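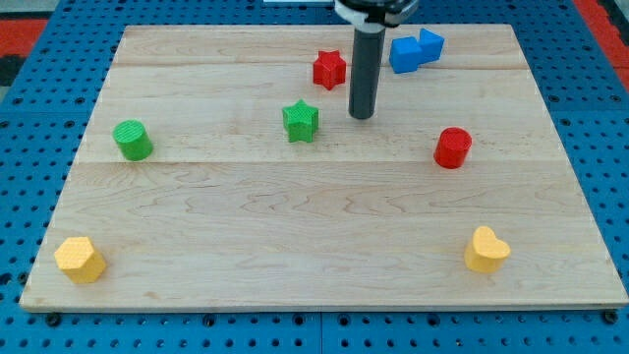
Coppens wrote on 5/26/23:

> I have updated to the new Pullero release and the pushing policy now
> stops in the middle of a motion. The log says "goal stale" and then
> nothing more. With the old release the same checkpoint was fine. Is it
> the planner or the policy? I did not change the controller gains. My
> instruction is the simple one, "push the green star to the red star",
> and the arm goes in the correct direction before it stops. I would
> prefer not to go back, because I need the new logging.

Hello Coppens, hello list,

I had the same message during most of last week, so I will write what I found. It is neither the planner nor the policy. It is the small buffer between them, which was rewritten in this release. I am sorry that the mail is long, but there are two effects mixed together and I lost a lot of time because I treated them as one.

First, the timing. The policy sends a new target in the plane, x and y only, for the tip of the rod. The height is fixed by the controller, so the tip stays a little over the wood and the policy never has to think about z. In the old release the buffer kept the last target for as long as necessary. In the new release each target has an age, and when the age is over the limit the controller holds its position and writes "goal stale". The default limit is 302 ms. On my machine the policy needs almost 302 ms for one step when the language encoder runs in the same process, so it works for a while, then one step is late and the arm stops.

You can see this very easily if you turn on the step trace:

pullero trace --topic target_xy --with-age

Look at the last column. If it climbs slowly before the stop, you have the timing problem. If it jumps from a small value to a very large one, you have the second problem, and changing the limit will not help you.

For the timing problem I did two things. I put this in the controller file:

target_max_age_ms: 765
on_stale: hold
resume_on_fresh: true

The third line is the important one. In the new release it is false by default, so after one late target the controller holds forever, also when good targets arrive again. I find this default too strict for pushing on a table, but I understand that people with heavier arms may want it.

Then I moved the encoder out of the loop. The instruction does not change during one episode, so there is no need to encode it at each step. I compute it once when the text arrives and keep the result. In the Cesedus wrapper this is the option cache_text. It is not written in the manual, I found it in the source. Please remember to clear the cache when you give a new instruction. I forgot this one time, and the arm continued with great patience to do the previous task.

Second, the clock. The camera driver stamps the images with its own clock, and the new buffer computes the age of a target from the image stamp and not from the time when the target was sent. I think this is the correct idea, because a target made from an old image is really old. But if the two clocks do not agree, the age is wrong from the beginning. Mine had a constant difference, and after a restart of the driver the difference was another one. For this reason some evenings were perfect and some mornings nothing worked, and I looked for the error in my own code for two days.

The repair is to set stamp_source: host in the camera section. You lose a little precision, but for blocks that are pushed slowly on a board it makes no difference that I can measure. If you need the real image stamps, you must synchronize the clocks first, and there I cannot help, I have never succeeded to make it stable.

About your instruction: I would also test with a pair that does not share the shape. With "push the green star to the red star" my detector sometimes exchanges the two when the tip is very close to one of them, because the rod hides a part of the block from the camera. It is the same with the green and the red cylinder. The yellow heart and the yellow hexagon are much easier, the color is the same but the outlines are very different. When the labels exchange, the goal in the planner jumps to the other side and this looks in the log almost like a stale target. It is not the same thing, so please check the label trace before you change more parameters.

What I do for this now is a simple filter. A label may change only if the new one was seen in 14 consecutive images. It is not elegant. It adds a delay after a reset, when all blocks are moved at once, so I disable the filter during the reset and turn it on again with the first instruction. The patch is only a few lines and I can send it to the list if there is interest. The people at Cerkmont have a tracker that does this in a better way, but it depends on a library which I could not build.

With all these changes I ran 18 episodes with your checkpoint, the one you shared in the earlier thread. I had no stale message. In two episodes a block went too near to the side of the board and the planner refused to continue, but this is the workspace limit and it behaved the same with the old release. My limit is set a little inside the edge of the wood, because I do not want the blocks down on the perforated table, where the policy has no training data at all.

One question from my side. Does somebody know if resume_on_fresh also applies when the stop came from the workspace limit? From the code I believe no, but the names of the states are confusing (HOLD and HELD are two different things) and I do not want to try it without being sure. I read that the state machine will be cleaned up for the September release. Until then a short note in the manual would already help.

Coppens, if you can send the trace with the age column, also only the part just before the stop, I can say quickly which of the two problems it is. Please include the camera section of your configuration.

Best regards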